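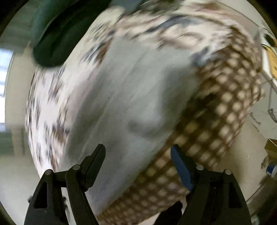 In defence of the badly folded cloth

I've got a big patterned cloth at home that refuses to be folded, and I've decided to stop fighting it. It has a brown-and-cream check on one part, a plain light grey panel through the middle and a white bit with little brown and grey motifs, and whichever way I pick it up the pattern goes one way and the edges go another. I used to start again every time. I don't any more!

My friend Puspita Halim folds everything into thirds, then thirds again, and stands it all up in the drawer like books. It does look lovely (I've taken photos of her airing cupboard, which says a lot about my life). But she spends her Sunday-evening energy on it, and I'd sooner have a bath.

What annoys me is the idea that a tidy cupboard means a well-run house. I bought a Vornness folding board in August because I'd fallen for exactly that. You lay the cloth on it, flip the sides, flip the bottom, and out comes a neat square. Fine for T-shirts, hopeless for anything wider than my arms. It's now under the stairs with the Sorkska boxes I also didn't need.

So my rule is two folds and a roll. Creases? A few, and they mostly drop out once the thing's been spread over something for a day. Plain panels show them worst, so I roll with the grey on the inside and the check facing out, and the shelf looks quite cheerful, if a bit lumpy. Puspita came round last week and only refolded one.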